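Workshop tips: kitchen table tasks for a student robot club

Tips from the Zemer build sessions, for teams working through the kitchen set in simulation before they get arm time.

Fix the bowl and plate positions first. Run 1,000 episodes with those two locked, then vary them. Teams that randomize everything at once can't tell a bad grasp from a bad reset.

Approach the bowl from the front and log the gripper pose at the rim.

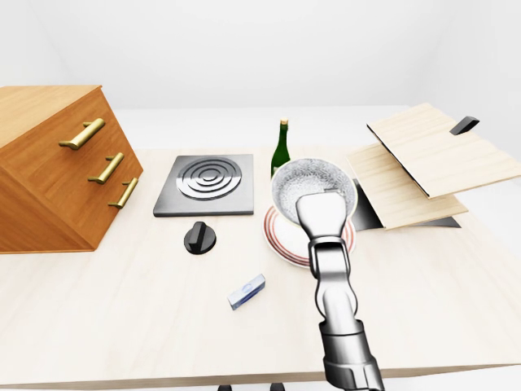
A comment from Prakham: we got better numbers by slowing the last 2 cm of the approach, and we would lock the cabinet too until the bowl task is stable.

Slowing the approach costs time per episode. Budget for it if you plan on 2,000 runs.

Save the random seed with every log. Keep drawer tasks in a separate file. Entries for the July round close at 8 p.m.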